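Facilities-Notices Mailing List Archive
Thread: Stools, floor marking and carpet, Lollier Building, third floor
Date: September 20, 2025
From: Workplace Services, Lollier Building
To: facilities-notices
Subject: Re: Stools, floor marking and carpet, third floor

Workplace Services has received the message quoted below from the Third Floor Users Group and replies to it here so that all subscribers have the same information. The reply follows the order in which the questions were put. Departments on other floors may disregard the sections on floor marking, as no marking is planned outside Room 537 and the adjoining area.

The quoted message:

> The Users Group would be grateful for guidance on the following before the carpet work is scheduled.
>
> 1. Stools. The group was informed in April that the high stools would be replaced by a model on casters. Several members prefer the present stools, which have a footrest ring and stay where they are put. Is the replacement still intended, and may a department keep what it has?
>
> 2. Floor marking. Yellow tape has been laid on the carpet to show which areas are to be kept clear. Members are not certain whether chairs and carts may stand on the line or must stand wholly inside it. The group also asks who is responsible for renewing the tape when it wears.
>
> 3. Carpet cleaning. How much furniture must be moved, and by whom?
>
> The group would appreciate a reply that can be forwarded to new staff.

1. Stools

The replacement announced in April will not go ahead in its original form. The order placed with Hollenstein has been reduced, and the stools on casters will be supplied only to departments that request them in writing. All other departments will keep their present stools.

The stools to be kept are those with a chrome base, a gas cylinder and a circular footrest ring, standing on small round glides. Glides are the correct fitting for carpet, and they should not be exchanged for casters by departments. The threads differ between manufacturers, and a caster forced into the wrong socket cannot be removed without damage to the leg.

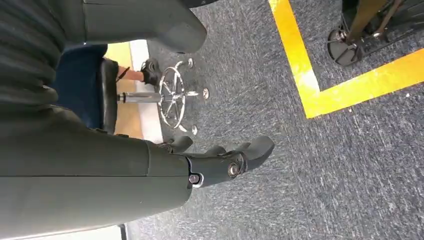

Inspection of stools

Each department is asked to inspect its stools before the carpet work begins. The inspection need not take long. The stool should be turned on its side and the glides checked by hand for looseness. A missing glide leaves a bare metal end that will pull the carpet pile, and a stool in this condition should be taken out of use until a replacement has been fitted. The footrest ring should be pressed firmly at several points. If it moves on the hub, the fixing requires tightening, and this will be done by Workplace Services on request.

Gas cylinders are not to be opened, oiled or adjusted by staff. A stool that sinks under normal use should be labeled and reported. Replacement cylinders are held in limited quantity and are fitted in the order in which reports arrive.

Upholstered chairs are outside the present exercise. Seats with torn or permanently stained fabric may be reported in the usual way through Clerkex, under the category "Seating, soft." Reports sent by reply to this list will not be logged.

2. Floor marking

The yellow tape marks the boundary of an area. Items assigned to the area are to stand wholly inside the line, including their legs, wheels and casters. Items not assigned to it are to stand wholly outside. Nothing should be parked on the tape itself. Casters left standing on tape press the adhesive into the pile and make later removal difficult, and repeated rolling over the same point wears away the color.

Particular attention is asked for at corners. Where two stripes meet at a right angle, the corner is the reference from which the remainder of the area is measured, and it is also the first part to lift. Carts should be brought in across a straight side.

The tape in use is Zanska carpet-grade, which can be taken up without solvent. Vinyl tape for hard floors must not be substituted, even for a short repair. Workplace Services holds 17 rolls in the third floor store and will issue them against a signature.

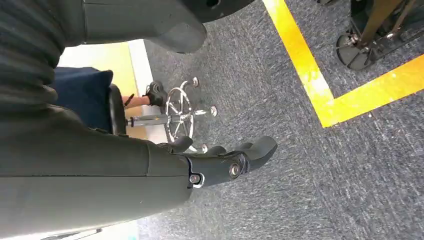
Responsibility for renewal rests with Workplace Services where the line marks an access route, and with the occupying department where it marks a working area. Fading alone is not a reason to renew. Tape should be renewed when it has lifted, when a section is missing, or when the line can no longer be followed from a standing position. The old tape is to be taken up first. New tape laid over old does not hold on carpet.

3. Carpet cleaning

The gray speckled carpet will be cleaned in sections, beginning with the corridor side. Departments are asked to move stools, chairs and anything on wheels out of the section concerned by the end of the previous working day. Desks and fixed equipment will remain in place and the contractor will work around them. Stools should not be stacked or placed upside down on desks.

Each section will be closed for 4 hours after cleaning. Furniture must not be returned before the notice has been removed from the door, as metal feet can leave marks on damp carpet.

The contractor has been instructed to leave the floor tape in position. Any stripe that has come loose after cleaning should be reported within 3 working days, and it will be replaced without charge to the department.

The Users Group may forward this message to new staff in full. Further questions should be addressed to the Workplace Services desk and should state the room number.

Workplace Services
Lollier Building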